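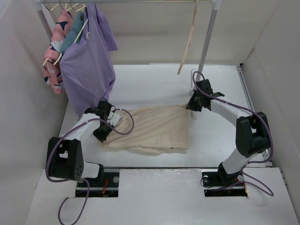
I bought the Pendstead clothes rail in January after a year of draping shirts over the backs of chairs, and I've put off reviewing it because I couldn't decide whether I disliked it or was just cross about the delivery. It's the small one with the thin silver rail, two grey posts and white plastic corner connectors, and those connectors are where I'd tell anybody to look first. Everything hangs off them. Three garments bunched up at the left end, with a bare wooden hanger over on the right, is pretty much how I use mine, and it's a daft way to load a light rack. I know that. I do it anyway, as I like one end free for whatever I'm sorting next.

The listing says it will take "a full wardrobe of everyday wear". Whose wardrobe? I've had short-sleeved shirts on it, a couple of tops and one winter coat, and the coat came off again the same evening. The rail didn't bend, I'll give it that, but the left connector creaked every time I brushed past and I didn't fancy finding out what came next. Yiğit Eren commented under my last review that his has held up fine with coats on. Good for him. Mine lives on a worktop and I'm keeping it to shirts.

Assembly took me 18 minutes, which would have been less if the leaflet had shown which way round the feet go. They are narrow little white things and they look the same from both ends. They aren't. 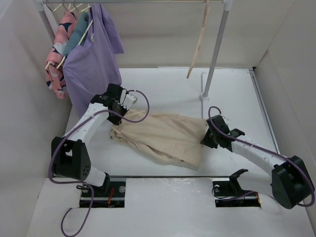

Then there's the business of getting clothes ready to go on it. Thin cotton in a pale colour shows every crease, and no rail is going to pull those out for you, whatever Pendstead means by "helps garments relax". I tried it with a beige top that had been left in a heap. Hung overnight, it had the same folds in the morning. Spreading it flat on a table and tugging it from both ends did more good in a minute, and an iron would have done better still. So take that claim with a pinch of salt.

Hangers aren't included. I used wooden ones I already had, plus a few cream ones out of a Hollis multipack. The metal hooks slide along the rail easily enough, a bit too easily if the table gets knocked, and then the whole lot ends up in a clump. The Silham rail I had before had a slightly rough finish and things stayed where I put them. It also rusted, so I'm not saying go and buy that instead.

Would I get it again? At the sale price, probably. At full price I'd want metal corners. Three stars, and I'll knock one off if the creaking gets any worse.

Reviewed 4 Sep 2025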